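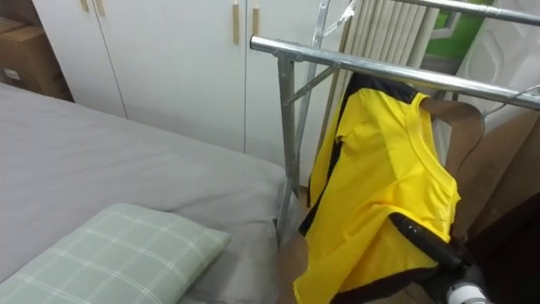 4 min read

Search tickets Search Enter a keyword or ticket number

Ticket 728: Gripper closes late when shirt is on the rack, fine everywhere else
Product: Niazi remote control kit
Site: Clodedton, bedroom setup
Opened by: Maham Bhutto
Status: Resolved, with grumbling

What I was trying to do

Teach the robot the laundry task by driving it with the hand controllers. Take hold of the yellow shirt on the lower bar of the rack, lift, let go somewhere sensible. I do it, the robot copies, the recording gets saved, and in theory one day I get to stop doing it.

What happened instead

I squeeze the trigger and the gripper thinks it over. By the time it closes, my hand has moved on and I'm pinching air two inches from the hem. Pillows work. The edge of the bed sheet works. The shirt makes me look like I've never met a shirt.

The log for the worst attempt:

grip command sent
grip command received, delay 446 ms
grip closed, no object
operator comment: [removed by Maham]

Normal delay on this setup is under 100 ms. I restarted the controllers, then the software, then went and made tea, which is step three in the Gatton manual as far as I'm concerned.

Reply from Purico support, 10:40 a.m.

Hi Maham, thanks for the log and for removing the comment. Please check the following and write back after each one:

1. Is the delay there when the arm is close to the body? Hold the arm in, squeeze and release ten times, send the log.

2. Is "soft object assist" switched on? It waits for the fingers to feel steady contact before closing all the way. On thin, slippery cloth it can wait a long time.

3. Does the delay change with the task? Run the pillow press from your list with the same settings. Palm down on the top pillow, hold, lift off. Don't change anything else between the two runs, however tempting. 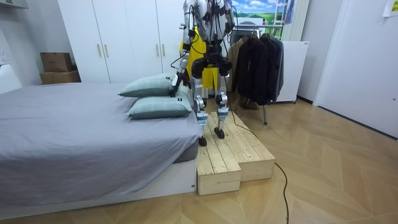
4. Look at which profile is loaded for each arm. We've seen one side keep an old profile after an update while the other takes the new one.

Maham, 1:15 p.m.

In order:

Arm held in: same delay, ten out of ten. So I can rule out reach, and also my theory that the robot is shy.

Soft object assist: on. I don't remember turning it on. I don't remember a lot of things about August.

Pillow press: smooth. Pushed down, held, came back up when I did. Then I noticed that the press never uses the grip command at all, so of course it was smooth. I'd been offering it as proof of good health in two separate emails. Please disregard those.

Profiles: the arm I use for the shirt was on the old one. The other was on the new one. Assist wait time in the old profile was set to 400 ms, which, added to the usual delay, accounts for my afternoon.

Purico support, 1:50 p.m.

That would do it. Load the new profile on both arms, switch assist off for the shirt task, and record 3 short test runs before you go back to full ones. Please also throw out the earlier shirt recordings. If they stay in the set, the robot will learn to close late on purpose.

Maham, 4:30 p.m.

Profile loaded, assist off, tests recorded. The gripper now closes when I close. First run I overshot and grabbed far too much fabric, having spent all of Sunday training myself to squeeze early. The second was better. The third I'd show to other people.

Old shirt recordings deleted. It hurt a bit.

Two requests before you close this:

- Show the profile name for each arm on the start screen. It's currently four menus down, next to the language settings.
- Put the assist wait time in the log. It had room for my comment.

Purico support, 4:55 p.m.

Both passed on to the Niazi team. The first is already on their list. Closing the ticket; reply within the week if the delay returns and it will reopen with the logs attached.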